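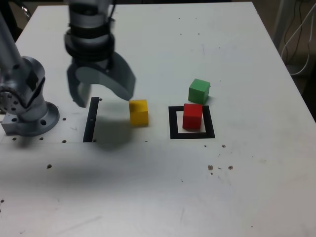
Mesa con cubos de madera amarillo, rojo y verde.

Niltberg - Servicio de Eficiencia Energética
Lista de inspección: aislamiento y caldera, edificio Tetia
Inspectora: Lamisi Wumbei
Visita: viernes

1. Aislamiento de cubierta: conforme. Superficie revisada: 600 m².
2. Sellado de ventanas: no conforme. Juntas deterioradas en 4 unidades de la fachada norte.
3. Ventilación de la sala de caldera: conforme. 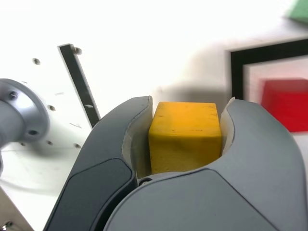
4. Detector de monóxido de carbono: conforme. Prueba de alarma superada.
5. Válvula de seguridad: con observaciones - presenta goteo leve; deberá sustituirse antes de febrero.
6. Lectura del contador: 3.793 kWh.

Las juntas serán repuestas por Bonsu. Se requiere segunda visita.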